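Gratov 山地构造地质图及剖面数据发布

Zoubi，2019年9月7日

Grirkisia 地质调查所今日发布 Gratov 山地新版构造地质图、配套剖面数据及说明书。新图覆盖 Gratov 主脊、Nalix 峡谷以及山地南侧的 Zoubi 盆地边缘，取代沿用至今的旧版草测图。地质图纸质版和数字版同时提供，剖面数据可向调查所资料室申请取用。

Gratov 山地由一套海相至滨海相沉积岩组成，自下而上为泥岩与粉砂岩互层、薄层灰岩、厚层石英砂岩以及顶部的含砾砂岩。地层在区域挤压作用下发生褶皱，其后抬升并遭受长期剥蚀。厚层石英砂岩抗风化能力强，构成主脊及两翼陡崖；下伏泥岩易受侵蚀，多形成缓坡和谷地。山地的地貌轮廓与岩性分布有较好的对应关系，旧版草测图已指出这一点，但对褶皱轴迹的走向和延伸范围表述不清，图上若干断层仅以推测线标出。

新图将主体构造厘定为一个向北倾伏的不对称向斜。西翼岩层较缓，东翼较陡，局部近直立。向斜核部保存含砾砂岩，沿主脊呈断续分布。东翼与下伏泥岩的接触带发育一组次级褶皱，轴面与主向斜大体一致，解释为同期变形的产物。

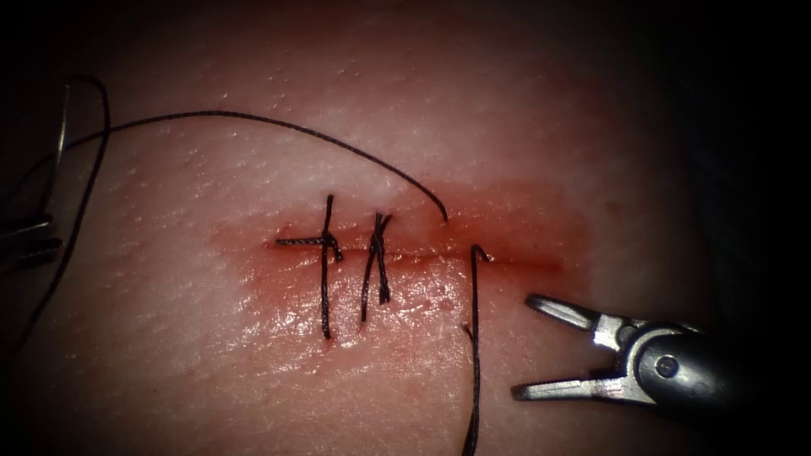 带切口的皮肤样组织表面，切口左段有两针已完成的间断缝合。

野外工作与剖面布置

野外工作由项目负责人 Piroska Hegedűs 主持，沿山地横向布置实测剖面7条，其中2条穿越 Nalix 峡谷。剖面线的选取以露头连续性为首要条件，其次考虑与旧剖面的重合程度，以便对旧数据进行校核。每条剖面均记录岩性、层理产状、节理产状、层面构造和接触关系，并在岩性变化处采集标本。

峡谷段的露头条件优于山脊段。谷壁下部可见泥岩与粉砂岩互层的完整层序，层面上保存波痕和泥裂，用于判断地层的顶底方向。谷壁中部灰岩层厚度变化较大，横向上有尖灭现象，旧版草测图在此处将其与砂岩合并为一个填图单元。新图将灰岩单独划出，作为区域对比的标志层。

山脊段受崩积物覆盖影响，部分接触界线无法直接观察。对于此类地段，填图组依据两侧露头产状作几何外推，并结合坡面岩屑成分加以约束。图上以实线表示实测界线，以虚线表示外推界线，以点线表示覆盖层之下的推测界线，三者在数字版中分别编码。
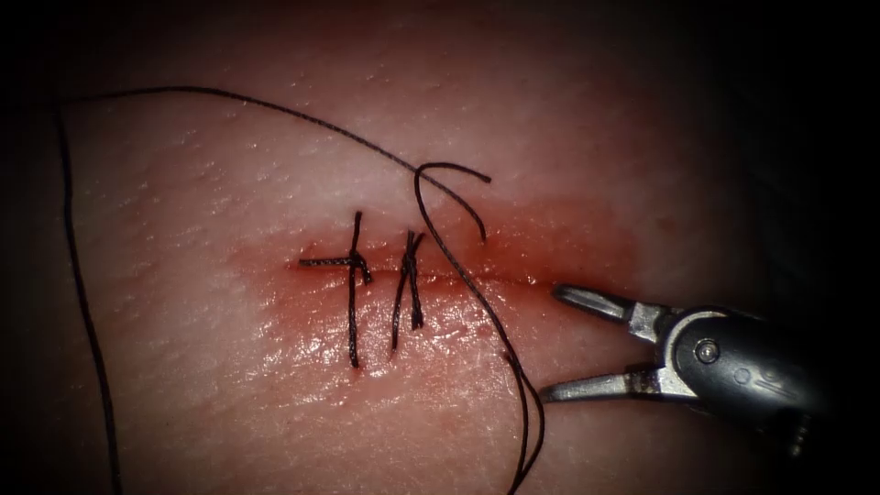
产状数据经整理后投影至等面积网，用于求取褶皱枢纽方向。西翼数据点集中程度较高，东翼因次级褶皱干扰而较为分散。处理时先按构造位置分区，再分别计算各区的平均产状，最后合并求解。分区边界及各区所用数据点均列入说明书附表，读者可自行重新分区计算。

“旧图的主要问题在于把东翼的次级褶皱画成了断层，”Piroska Hegedűs 表示，“峡谷剖面补测之后，标志层可以连续追踪过去，没有错断，因此这一段断层线已从图上撤除。”

断裂与节理

新图保留山地南缘的边界断层，并对其位置作了修正。该断层将褶皱岩层与 Zoubi 盆地的松散沉积物分开，地表表现为一条坡折带，沿线有泉水出露。断层面仅在冲沟底部直接出露，面上擦痕指示以倾向滑动为主。盆地一侧的冲积扇未见明显错动，说明书据此认为断层在扇体形成之后活动微弱，同时注明该判断尚缺乏测年数据支持。

石英砂岩中发育两组主要节理，一组与褶皱轴近于平行，另一组近于垂直。两组节理共同控制陡崖的后退方式：岩块沿节理面分离，失去下伏泥岩支撑后发生倾倒或滑落。主脊西侧的崖脚堆积即由此形成，块体边缘棱角清晰，搬运距离短。填图组对崖脚堆积只区分新旧两期，未作更细的划分。
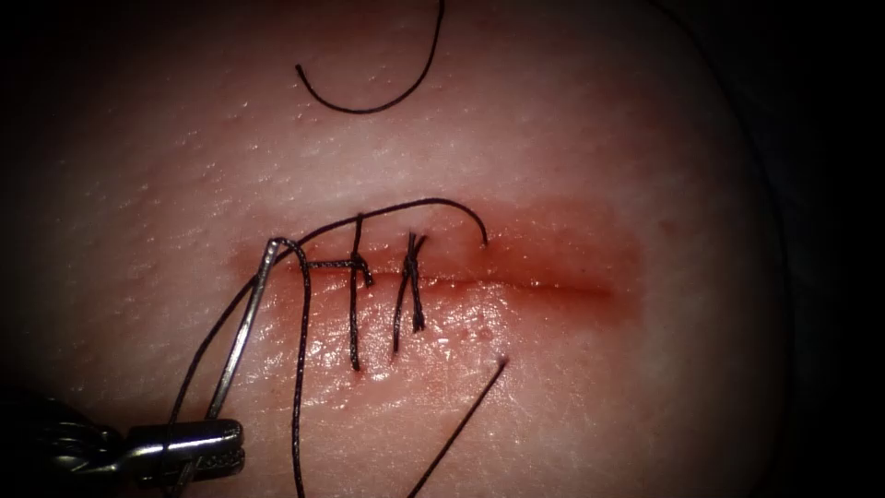
与轴向垂直的一组节理对水系格局影响较为明显。Nalix 峡谷中段在该组节理密集带内转折，河道呈折线状，支谷多以近直角汇入。峡谷上段河床为基岩，可见壶穴；下段河床由砾石覆盖，砾石成分以石英砂岩为主，含少量灰岩。峡谷出口处的砾石层剖面记录了多期堆积与下切，层间夹有细粒沉积，适宜作为后续测年的取样点。

水文地质方面，石英砂岩节理发育，为区内主要含水层；下伏泥岩构成隔水底板。泉点多沿两者接触线分布，少数沿南缘断层出露。水文组负责人 Ziad Khasawneh 指出，地质图更新后，向斜核部的储水范围需要重新圈定，原有泉点编录中有一部分应改归断层成因。相关修订将另行编写水文地质附图，目前尚未定稿。

数据格式与制图说明

数字版地质图以矢量格式提供，包括填图单元、界线、断层、褶皱轴迹、产状点和标本点六个图层。地形底图采用网格间距10米的高程模型，崖壁地段因坡度过大存在内插误差，已在图例中注明。标本点附有野外编号、岩性定名和薄片鉴定结果，未制作薄片的标本仅列手标本描述。

制图工作由 Suha Sayegh 完成。填图单元的命名沿用当地已有地层名称，未新建正式地层单位；需要细分之处以岩性代号后缀表示。颜色方案按岩性设定，便于黑白打印时以花纹区分。纸质版附横剖面图2幅，垂向与水平比例尺一致，未作夸大，所示深部构造根据地表产状推断，没有钻孔资料控制。
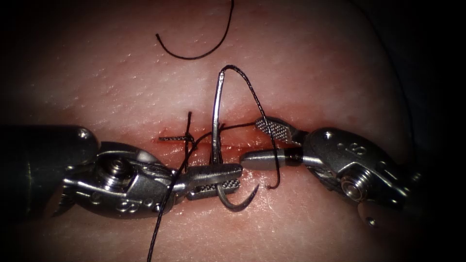 使用限制

本图供区域地质研究、教学和土地利用规划参考。图面精度不足以支持单体工程选址，崖脚、陡坡和河岸地段的工程活动应另行开展专项勘查。外推界线和推测界线不宜作为定量计算的依据。引用剖面数据时，请注明剖面编号及数据版本。

Gratov 山地部分地段通行条件差。Nalix 峡谷上段在降雨后水位上涨较快，露头考察须事先向峡谷管理处登记。标本采集仅限持许可人员进行，层面构造出露点一律禁止敲击和取样。波痕与泥裂露头的坐标未列入公开数据，研究人员可凭书面说明申请查阅。

后续工作

调查所计划对峡谷出口砾石层和南缘冲积扇开展测年取样，以约束山地晚期下切历史和边界断层的活动时间。取样方案由 Vilgot Kristiansen 编制，样品类型包括细粒沉积夹层和扇面砾石。测年结果将以补充报告形式发布，地质图本身暂不因此改版。

节理测量工作也将继续进行，重点为主脊西侧陡崖。测量数据拟用于崖壁后退过程的几何分析，届时与崖脚堆积的块度统计一并公布。

资料获取

纸质版地质图和说明书可在 Grirkisia 地质调查所 Zoubi 资料室领取，馆藏机构可申请邮寄。数字版及剖面数据须填写申请表，注明用途和使用单位。勘误意见请以书面形式提交资料室，并附露头位置、产状读数和照片。

媒体联系人：Booker Castellanos，Grirkisia 地质调查所新闻与出版科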